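Chapter 11
Pricing a Small Clothing Line

Print this page | E-mail this chapter | 262 shares | 2 comments

I put off pricing for as long as I possibly could when I started out, and I suspect plenty of you are doing the same thing right now. 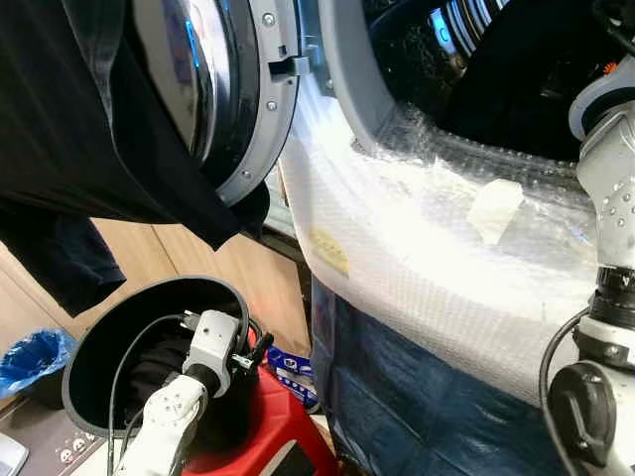 A student in my evening section told me last January that she'd just double whatever the shirt cost her and get on with the fun part. Why would anyone need a whole chapter on it?

Well, I used to do exactly that! I doubled everything for my first two seasons, and I felt very grown-up about it (I even had a spreadsheet, with colors). The trouble is that doubling sounds like a rule when it's really a guess, and whether it's a good guess depends on what you put in the "cost" box before you hit the button. Her cost box had fabric and sewing in it. Mine did too. Neither of us had put in the zippers we ordered twice, the samples, the card fees, the mailers, or the Sunday afternoons spent answering e-mails about sleeve length.

So let's start with the cost box, and we'll get to the price tag later in the chapter.

I want you to meet a company we'll be following from here to the end of Part Two. Dermont sells work jackets online, straight to shoppers, from a rented room over a bakery. It buys its cloth from a mill called Agbeko and has its sewing done by a shop called Prenent, which charges by the piece and wants half the money up front. Keep that half in mind, by the way – it comes back to bite everyone in the section on cash.

Dermont's owners think of their jacket as having a single cost. I'd like you to think of it as having a pile of costs that behave in different ways. Some of them show up every time a jacket gets made: cloth, thread, buttons, sewing. Make one more jacket and you pay them one more time. Others show up whether you make any jackets or not, like rent, or the monthly fee for the web store. And then there's a sneaky bunch that only shows up when a jacket sells, or when it sells and comes back. Returns belong in there, and if you sell clothes online you will get returns. People order a medium and a large and keep the one they like. I do it myself.

Now suppose a big store comes calling. Skalteo wants to carry the jacket, which is thrilling, and it wants to buy at half the price on Dermont's website, which is less thrilling. If Dermont set that website price by doubling its costs, what's left after the sale to Skalteo? Go ahead and work it out on the back of something. I'll wait.

Right. Nothing's left, and the rent hasn't been paid yet.

I've watched smart people say yes to that order anyway, and I understand why – it's lovely to see your label on a rack. Sometimes yes is even the right answer, if the order gets you a better rate on sewing or moves cloth you've already paid for. You just want to know what you're agreeing to before you sign.

We'll begin with the costs that follow each jacket out the door. Grab a pencil and a garment you own, and turn it inside out.

Print this page | E-mail this chapter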